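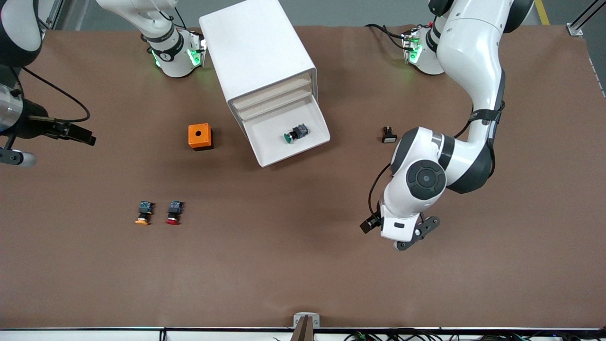 Aigner
March 12, 2021
So I finally made it up the old water tower at Curkis! I'd been meaning to go since January, when the path up from Grorent was closed for repairs, and this morning I just put my boots on and went. The bus drops you by the town hall and then it's a steep climb past the chapel – steeper than I remembered, and I had to stop for breath more than once.
There are 200 steps inside the tower (there's a sign, I didn't count) and a little landing with a bench where the stairs get narrow. The plaque says the walls are 5 feet thick at the bottom and that the whole hill is 733 feet high. Admission was 13, a bit steep for a tower, but the ticket does get you into the gatehouse at Clerau too. I'm saving that for next time.
The view was hazy but I could follow the river all the way to the second bridge. Had soup at the café by the bus stop and came home with very sore knees.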